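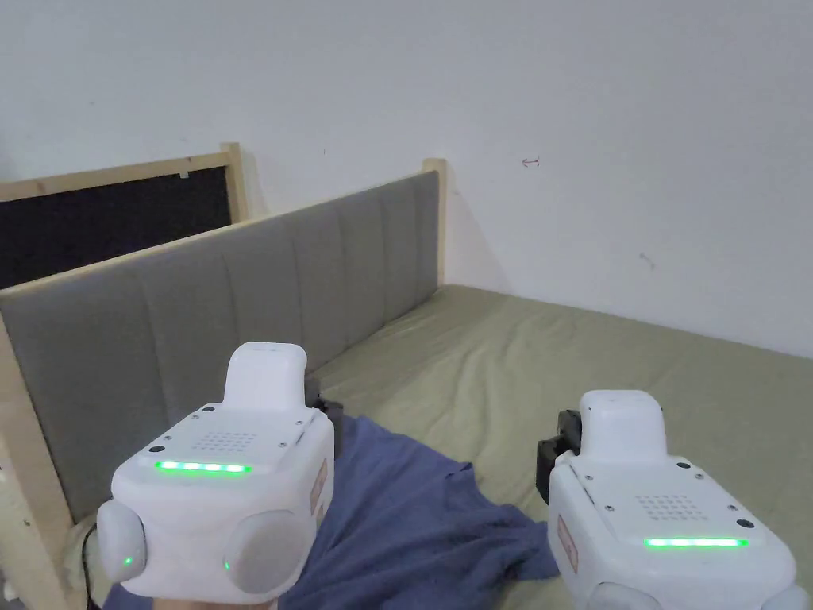
Welel is a list of colour names as people say them at home, in English, when they speak about cloth, paint and yarn. It holds 2653 entries, and each entry is one name given by one person for one colour card. We started it because the names in shop catalogues did not help us when we translated knitting patterns. A bed sheet in pale olive green, for example, was called "sage", "pea soup", "old army" and "just green" by four people from the same street, and all four answers are kept. We did not choose a winner.

Filed under: Open Data > Language > Word Lists

## What is in the files

- names.csv: the main table, one row for each answer
- cards.csv: the 300 colour cards, with their printed values
- speakers.csv: age group, first language and region of each speaker, without names
- notes.txt: remarks by the interviewers, not corrected

The columns in names.csv are card, speaker, answer, second_answer and sure. The column "sure" has the value y or n. If the speaker laughed or changed the answer, the interviewer wrote n.

## How it was collected

Hoi-yan Choi and Subira Mussa did the interviews in May, in kitchens and in one wool shop, always by daylight. Each speaker saw the cards one by one on grey paper. No list of words was offered. Spelling was made Australian afterwards, so you will find "grey" and never "gray".

## Known problems

Cards 6 and 12 were printed too dark in the first set. The answers to them are marked "old_print" in notes.txt and I advise you to leave them out.

Greens have many more different names than blues. I do not know if this comes from the speakers or from our choice of cards.

Older speakers often used names of paint sold when they were young. These are real answers, but a younger reader will not know them.

## Licence and contact

Free to use and change, please mention Welel. Corrections go to Emerson Magalhães through the issues page. Last change to this file: Mon 17 December.

3 comments · 12 shares

Paula Stanciu
Thank you for keeping second_answer. My mother says "duck egg" for half of the cards and then she corrects herself.

Fatima Akpan
Is there a plan to add the same cards in other languages? I could ask people here in Mommont.

Emerson Magalhães
Fatima, yes please. Write to me before you print the cards, the paper must be the same grey.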